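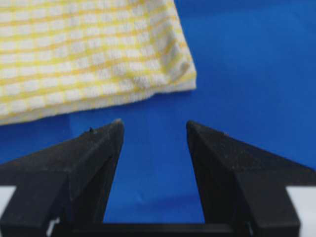 *4 min read · thread, 16 posts*

**1/** Notes from the open day at the Lanham workshop, 2020-03-16. I went for the towel folding. Long thread, mostly about cloth, with a bit on fingertips. Mute me if you came for the wiring posts.

**2/** The demo was run by Nuanchan Limsakul and Theerawat Saithong. One arm, two-finger gripper, wrist camera, blue table. The task is to take a kitchen towel that has already been folded and fold it once more, then move it to a stack at the side. The feed from the wrist went up on a monitor, so visitors saw what the controller gets.

**3/** The view at the top of the thread is the approach. Fingers open, tips short of the lower edge of the towel, no contact. Limsakul held the arm at this point on most cycles so people could ask questions. It was the most useful part of the visit.

**4/** First question from the floor was why start from folded cloth when everyone else starts from a crumpled heap. Saithong's answer: they are working on the edge pick and want to test it alone. A heap adds a search problem on top. Fair enough. It does make the success figures look kinder than a laundry room would.

**5/** The figures, as given on the sheet by the door: 53 attempts over the morning, 42 clean. "Clean" means all layers of the near edge picked up together and the towel set down without a skewed corner. I didn't keep a tally of my own, so take those as theirs.

**6/** Failures are sorted into types. Most common is picking up the top layer and leaving the rest behind. Next is the tip riding over the fold and pushing the towel away. Last is a good pick spoiled by a bad release, where the loops of the cloth hang on to one finger as it opens.

**7/** On the layers: a folded edge side-on is a stack, and from the wrist you see only a few pale lines and the shadow under them. The controller uses that shadow. If there is a dark band between cloth and table, it reads it as thickness and sets the height of the lower fingertip from it.

**8/** Which makes lighting a process variable. Montri Kaewmanee (works on the vision side) switched off a lamp to show the effect. The shadow went soft, the height estimate drifted, and the next pick took the top layer only. Lamp back on, fine again. Good demo. I wish more people showed the fault on purpose.

**9/** The blue table is for contrast. Their towel is a yellow and white check, and the yellow is faint enough that on a pale bench you would lose it. Kaewmanee said they tried grey first and the segmentation kept eating the white squares along the border.

**10/** The check itself is not used for anything. I asked, as the rows bend where the cloth turns over at the fold and that looks like free shape information. Answer: they tried it, it worked on checks and fell over on plain towels, so it came out in December. They'd like one method for all cloth.

**11/** Fingers. Black, matt, grainy surface, wedge-shaped, running to a point. The point is there to get under an edge. The drawback is a small contact area once you have it, so the cloth can swing about the pinch as the arm lifts. You could see this on the monitor as a slow twist, worse with the thicker towels.

**12/** Saithong passed round a spare pair. The slope on the outside is steeper than I expected from the feed. They swap tips after 3 days of running, or sooner if one picks up a burr, as a burr on terry cloth is a hook. That accounts for some of the bad releases in post 6.

**13/** Things I'd want before believing it outside Lanham: damp cloth, hems with a label sewn in, and a table that isn't perfectly flat. Limsakul said damp is next. Labels are "on the list" — no date given.

**14/** Cycle time is slow. 42 seconds from approach to stack when nothing goes wrong, and they make no claim otherwise. (Same number as the clean picks, pure chance, I checked the sheet twice.) A person does it in 5 without looking.

**15/** The Vakeldale people had the next bay, with a tray-loading cell called Plavel. Well built, well guarded, hard to see past the crowd. Prapai Panyasiri gave the talk and I missed the first half of it, so I'll leave that to somebody who caught the lot.

**16/** Correction to post 12: Wanpen Sitthichai tells me the 3 days is for terry only. On flat-weave cloth they run the same tips for 5. She also says the printed sheet will go up on the workshop page with the failure types split out by towel. I'll add the link under this post when it does.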